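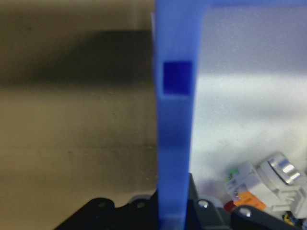 4. Fitting the corner bracket

The Zerkby shelf kit comes with translucent blue plastic brackets. The carton says they go up in minutes. Allow longer. Areeba Minhas and I put up 9 of them while preparing this guide, and the only quick ones were on a wall we had already drilled.

Before you start

Check the wall. The anchors in the bag are sold as suitable for "all surfaces," a claim I would not rest a shelf of paint cans on. They held in solid masonry. In drywall, use proper hollow-wall anchors from a hardware store and throw the supplied ones in a drawer.

You will need a pencil, a level, a drill and a hand screwdriver. The paper template is optional. Ours had stretched in the damp and put the holes 2 mm too far apart.

Fitting

1. Hold the bracket against the wall with the long arm upright and the short arm at the top. Both arms are the same color and it is easier than you would think to get this wrong.

2. Level the short arm. Do not go by the molded edge of the long arm, whatever the leaflet tells you. Put the level on the top face.

3. Mark the holes through the bracket itself. Take the bracket away and drill.

4. Push in the anchors until they sit flush. If one spins, pull it out and go up a size. Filler will not save it.

5. Drive the lower screw first and leave it a half turn loose. Drive the upper screw, check the level again, then tighten both by hand.

Caution: Do not use a power driver for step 5. The plastic whitens around the screw well before it cracks, and a whitened bracket should be replaced.

6. Repeat for the second bracket. Measure from the first bracket, not from the floor. Floors are rarely as straight as walls, and walls are not straight.

7. Lay the shelf on and leave it empty overnight. Press down on the front edge in the morning. If anything moves, take it down and start from step 4.

Note on load: The box gives 78 pounds per pair. No test method is printed next to the figure, and Cristóvão Baptista at the Plivar parts counter could not find one for me either. I load mine to less than half of that and keep the heavy things on the floor.

Note on cleaning: Wipe with a damp cloth. "Scratch resistant" did not survive the green side of a kitchen sponge.

Spare brackets are sold in packs of 3. Keep the leftover one.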